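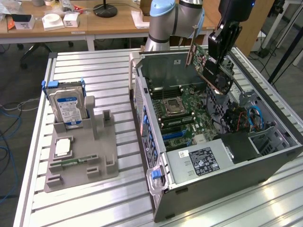
Nokdale Community Garden
Minutes of the December members' meeting

The meeting opened at 6:30 in the upstairs room at Pakzad Hall, with a good crowd considering how icy the steps were. Thank you to everyone who brought soup, and especially to whoever made the squash one, as the pot went home scraped clean.

Minutes of the last meeting
These were read and accepted with one correction. The gift of compost came from Rato Nursery and should have been listed as 3 truckloads, where we had written two. We have written to Rato to say thank you properly.

Money
The account stands at $941 after the fall plant sale. The water bill for the season was $636 and has been paid out of the summer plot fees, so what we have now is ours to plan with. There was a long and friendly talk about whether to raise the plot fee from $70. Several members felt it was still a bargain, and others remembered what it was like to join when money was tight. We voted to leave it alone for another year and put a jar out at the open day.

Water and the lower beds
The lower beds were soggy again through most of the fall, and the garlic planted nearest the fence may not come to much. It was agreed to dig a shallow ditch along the fence before the ground freezes hard, if we still can - otherwise it will be the first job of spring. The outside tap has been shut off and wrapped. Please don't unwrap it, even for a quick rinse of your boots.

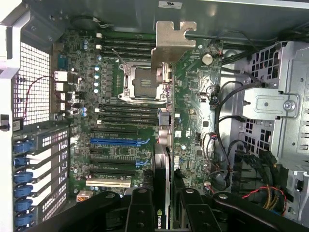

Seed order
We will order together again from Plornemura Seeds, as the shared shipping saved everybody a little last time. Lists should go in the green folder in the shed before the end of January. Please write clearly and put your plot number at the top, as last year we ended up with a great many radishes and no clear idea who had wanted them. Bush beans, kale and the small yellow tomatoes will be bought for the shared beds.

Paths
Wood chips are needed on the main path and by the gate. A member offered the use of a trailer, which was gladly accepted.

Other business
The children's bed will get sunflowers again, after a very strong plea from its gardeners. A question about keeping bees was held over until we have spoken to the neighbors. Two rakes are still missing from the shed - do have a look in your garage.

The meeting closed at 8:10. The next one will be in February, same room, and bread would be welcome along with the soup.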